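Minutes of the incident review meeting, table cell 2, Lalside workshop
April

Present: Chandrasekhar Murthy (chair), the mechanical lead, the software lead, two operators from the morning shift, the safety contact for the building. Apologies were received from Hemness, who supply the grippers.
Meeting opened at 14.10.

1. Minutes of the previous meeting
Accepted with one correction. The item on spare cables belongs to Undeo and was written under Pichon by mistake.

2. The incident
The morning operator reported what happened. During the spoon sorting task the gripper closed on a handle and did not open again when the release command was sent. The arm continued to the next position with the spoon still held, and pressed it against the table top. The force limit should have stopped the arm at 40 newtons. It did not stop. The operator pushed the emergency button and the arm halted at once. No person was touched. The spoon was bent and there is a short mark in the wood.

The chair thanked the operator for the quick reaction and asked that the bent spoon is kept in the cabinet with a label until the review is closed.

3. What is known about the cause
The software lead has read the log. The release command was sent three times and the gripper controller answered each time with "busy". Our program treats "busy" as a normal answer and goes on with the motion. This was accepted by everyone as the first fault.

The second fault is the force limit. After the update of the Pichon control software the limit was set back to the factory value of 300 newtons, and the start-up check does not compare this value with ours. It is not known how long the cell has been running in this way. The log is only kept for the last 2000 cycles and all of them show the wrong value.

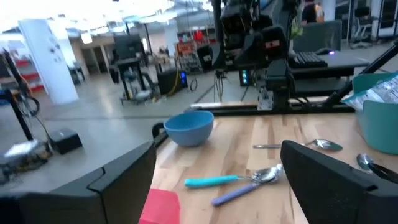

Can the cell be used again before the gripper controller is replaced?
Only at reduced speed, with an operator standing at the emergency button, and only after the force limit has been set by hand and read back from the screen. The safety contact agreed to this for test work. Normal sorting work stays stopped.

4. Discussion
The mechanical lead thinks that the controller becomes slow when it is warm, and wishes to measure this before any part is ordered. The software lead was not convinced, as the "busy" answer also came once in the first minutes of a morning. Both explanations stay open.

One operator said that the emergency button is too far to reach when one is arranging the objects. The chair asked if a second button can be fitted. The mechanical lead will look at it, but the safety circuit must be tested again afterwards and this takes half a day.

It was asked if the other cells have the same wrong value. Cell 1 was checked during the meeting and is correct. Cell 3 was switched off and could not be checked.

5. Actions
Software lead: stop the motion when the gripper answers "busy" more than once. Add the force limit to the start-up check.
Mechanical lead: run 200 open and close cycles without load and write down the controller temperature. Give a price for the second button.
Operators: check the force limit on cell 3 before it is next used.
Chandrasekhar Murthy: send the log to Hemness and ask for a written answer.

6. Any other business
The Undeo visitors are still expected in the afternoon session next month. They will be shown cell 1 only.

Meeting closed at 15.05.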